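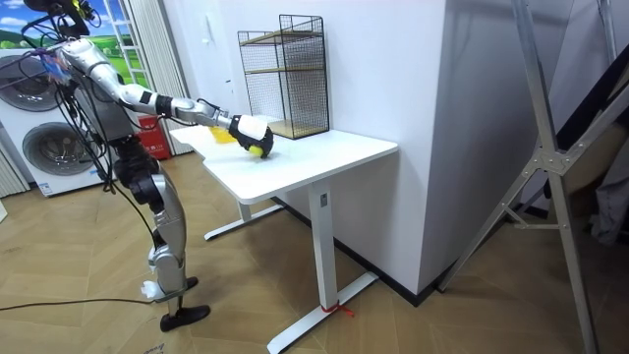

Right hand closed on the yellow ball, front edge of the desk.

March, 7:30 in the morning. Second week at Costeddale.

Target for the pick set is 600 episodes. We have 398 accepted as of last night, after I went back through the rejects with Daryna and agreed to drop the ones where the operator paused over the object for longer than the limit. She wanted to keep them and trim the pauses. I don't trust trimmed episodes. The timestamps between the arm stream and the head camera stop lining up at the cut, and the loader either throws an error or, worse, doesn't.

Ball episodes are the fastest to collect and the least useful. A closed hand hides most of the ball from the head view, so the grasp label depends on finger positions and motor current. Fedir set the current threshold on the old hand and it reads high on this one. He has a new value in the config but hasn't pushed it. I wrote it on the whiteboard so that at least one copy exists outside his laptop.

Operators today: Honeylyn until noon, then Miroslava. Honeylyn's motions are smooth and very similar to each other. Good for a first training run, poor for coverage. I asked her to vary the approach angle and she did for a while, then drifted back to her usual one from the right. Miroslava overshoots and corrects, and her corrections are the part the policy needs most. I would like the final split to be even between them. At the moment it leans heavily to Honeylyn.

Ollo (our name for the recording software, after the Kakakhel build it was forked from) dropped frames again around the 30 minute mark. Restarting it clears the problem. Nayeli thinks the disk buffer fills and never empties between sessions. Until she has a fix we restart at every operator break and write the restart in the log. I found 2 sessions from earlier in the week with no restart noted, and both have gaps.

Afternoon: fruit and basket layouts.
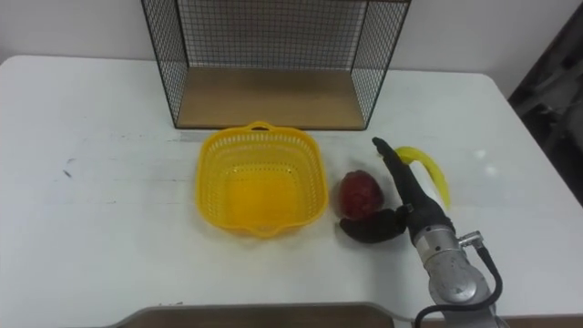

Question from Gorora, by email: do failed grasps get deleted?
They stay in the set with a failure label, and only episodes with broken timing or missing streams are removed.

Sent that off before lunch and got a longer message back asking for success rates per object. I don't have those in a form I'd want anyone to quote. The banana rate depends on which way it lies and we only started logging orientation this week. Told them end of the month.

Layout notes for tomorrow. Keep the basket position random within the marked region, but stop placing the fruit in the same order. The sheet says to shuffle and the sheet is being ignored, by me as much as anyone. Daryna is going to have the script print the order before each episode.

Still open: Fedir's threshold, the disk buffer, and whether the head camera exposure should be locked. I favor locking it. Glare on a white table moves with the time of day and auto exposure chases it. Nayeli wants the variation left in. We will record one block each way and compare.

Stopped at 6:40. Backup running.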